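Metal cups and a wire basket on a pale desk: keep, move or rehome?

Tustow Home Forum > Small Spaces > Desks and worktops

inkyfingers_jo
I've had it up to here with my desk, so I'm asking you lot.

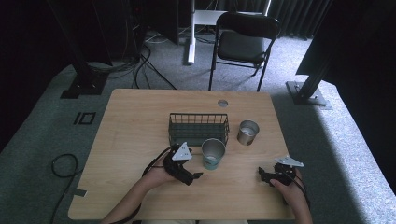
I work from home four mornings out of the week and the desk is the only decent flat surface I've got. Pale wood top, really fine grain, lovely to look at and (I'm finding) a nightmare for showing every ring and smear. On it at the moment are a dark green wire basket, a silver metal cup with a teal-green band round the bottom half, and a smaller stainless steel cup, the short stubby kind. They live there because I never decided where else they should live.

The basket was meant to hold post. It doesn't, because I deal with post standing up at the front door. The banded cup is for pens, or tea, depending which day you catch me. The little one I bought for paper clips and I own perhaps six paper clips.

So, do I keep the basket and put the cups inside it? Get rid of the basket and keep the cups? Bin the lot and be one of those people with a bare desk and a plant? I do like the green against the wood, that's my trouble.

Budget is nothing, or next to nothing. Please don't send me links to drawer organisers, I haven't got a drawer.

marrowfat
Basket stays, cups go in basket. Done. Next thread!

Beryl Lockwood
Hello Jo. I'd be careful with metal cups straight on a pale top if you ever put a hot drink in one. I had a light oak desk from Kotian years ago and got a white bloom on it from a steel mug, and it took me a whole wet afternoon with an iron and a tea towel to shift it. A cork mat costs pennies and you stop worrying.

On the basket, is it wide enough for A4? If it'll take A4 flat then it earns its keep. If it won't then it's an ornament, and there's no shame in an ornament, but you may as well know which you've got.

inkyfingers_jo
Beryl, I've just gone and tried and A4 goes in standing up with a bit poking out of the top, but not flat. So by your rule it's an ornament! I feel a bit judged by a basket.

Noted on the cork mat. I do have tea in the banded one more than I should.

fold_and_stow
Going to disagree with Beryl on this (sorry Beryl). A4 standing up is better than A4 lying down. Anything flat in a basket turns into a pile, and you only ever see the top sheet. Stand them up and you can flick through. I've got a wire one I use for exactly this, with bits of card between, and it's the only filing I've ever kept going past January.

The open wire is good too, you can see what's in there from your chair, so you can't pretend the water bill hasn't come.

Beryl Lockwood
Fair enough, though mine always flop. You put three sheets in a basket standing up and they sag like wet lettuce.

fold_and_stow
That's what the card's for! Cereal box, cut to size, two pieces. Holds them up beautifully.

pootle77
Can I ask about the round hole at the back of the desk, the metal ringed one? Is that for cables? I've got the same sort of thing on mine and I've never put a single wire through it. It collects crumbs.

inkyfingers_jo
It's the grommet, yes, and no, I don't use mine properly either. My laptop charger is about an inch too fat for it, or that's how it feels when I'm under there swearing. I keep meaning to get one with a slimmer plug.

pootle77
Pass the thin end up from underneath, not the plug end down. Took me ages to work out and I was so cross with myself.

marrowfat
pootle you just said you've never put a wire through yours

pootle77
At my old job!! Different desk. Let me live.

gadabout_lin
Joining in on cables while we're at it. The desk top is only half the battle in my view, it's the floor that makes a room look messy. Jo, if you've got black cables on grey carpet they show up like anything. I bought a roll of that hook and loop tape from Wernari, the cut-to-length stuff, and did the whole study in one evening. Bundle everything that goes the same way, tie it every foot or so, and push it against the wall. I did mine before touching the desk and half my urge to rearrange the desk went away.

inkyfingers_jo
Ugh, you're right and I hate it. The floor is on my list. It's been on my list for a good while. I've got a coil down by the desk and a proper tangle further back, and every time I look at it I decide to sort out the pens.

gadabout_lin
Ha, I alphabetised my spices the week my tax was due, so no judgement here.

Drab_Olive
Contrary view. Leave the cables, they're not hurting you, and do the desk. You sit at the desk. You don't sit on the floor. I think people get talked into tidying the hard bit first and then give up altogether.

For what it's worth my set-up is one cup and only one cup. Pens, scissors, ruler, a screwdriver. When it's full something has to come out. I used to have three pots and what I really had was 200 biros, most of them dead, and a comb.

Beryl Lockwood
I rather agree with that. One cup for pens and a separate one for tea, and never the two shall meet. My late husband once stirred his coffee with a highlighter.

inkyfingers_jo
BERYL. Did he drink it?

Beryl Lockwood
He did. He said it was fine.

fold_and_stow
Crying at that.

Jo, for the small steel one, could it go to the kitchen or the bathroom? Short cups like that are good for cotton buds, or for an egg timer and the odd batteries. I've one by the sink with the rings I take off for washing up. Metal is better than china there because I drop everything.

marrowfat
or use it as a scoop. I've got a little steel one living in the porridge oats and it's been the same one for 5 years. Just don't be precious about it

inkyfingers_jo
Ooh, the porridge scoop is good. I currently use a measuring cup with the numbers worn off.

nettie_b
Sorry to barge in with a different question but it's sort of related. Is anyone else finding folding chairs all right for desk work? I've a black padded one that comes out for visitors and has slowly become my main chair, and my back is telling me about it. Jo, what do you sit on?

inkyfingers_jo
I've got a black folding one with a padded seat and back as well, it stands over the far side of the desk most of the time. It's comfy for an hour. I wouldn't do a morning on it. I sit on a horrible old office chair with one arm that I refuse to replace until it kills me.

Drab_Olive
An hour's about right. They tip you backwards a touch. Try a folded towel towards the back of the seat, it lifts your hips. Or stand up more, I suppose, but I wouldn't want to be told that either.

nettie_b
Towel's going on it now, thanks!

gadabout_lin
The Drurkard padded ones are firmer if you ever want another folding one. Bit heavier to lug about. I bought two in July and one of them squeaks, so make of that what you will.

inkyfingers_jo
Right, so I've been at it this afternoon, and I'm reporting back in case anyone cares.

Basket: staying. I cut up a muesli box as instructed and it's got card in it, and the bills are standing up like good children. It's shifted over to the left where I can reach it without leaning. I like it much more now it's got a job.

Banded cup: pens only. I'm having tea in a mug like an adult. I went through the pens on the back of an envelope and threw out more than I kept.

Little steel cup: in the oats.

Cork mat: found one in the camping box, a bit chewed at one side, but it'll do.

Cables: I'm not talking about the cables.

Beryl Lockwood
Well done you. Wipe the top down before everything goes back on, with the grain, hardly damp. If you get streaks it's nearly always too much product.

inkyfingers_jo
With the grain, got it. What do you use, just water?

Beryl Lockwood
Water with the smallest drop of washing up liquid, then a dry cloth straight after. I wouldn't put polish on until you know what the finish is. Some of them go sticky and then you've fly paper for a desk.

marrowfat
I use furniture wipes on everything and it's been fine

Beryl Lockwood
I'm sure it has, dear.

fold_and_stow
So pleased about the basket. If the cut edges of the card start to go furry, run a bit of parcel tape along the top. And put the divider label on the side that faces you, I did mine backwards and didn't notice for months.

Drab_Olive
Good result on the pens. How many did you keep?

inkyfingers_jo
Five biros, two pencils, the good scissors and a glue stick I'm sentimental about.

Drab_Olive
Glue stick's a slippery slope but I'll allow it.

gadabout_lin
I'm going to keep asking about those cables, just so you know. There's a floor thread running over in the General bit that's up to 1,035 posts and half of them are mine.

inkyfingers_jo
I've seen it! I've been avoiding it. All right, put me down for a roll of the Wernari stuff and I'll have a go at the coil by the desk first, then see how brave I feel about the tangle. Does it come in grey or only black?

gadabout_lin
Both, and a white that goes grubby in a fortnight. Get the grey for your carpet. I'll message you the width I used.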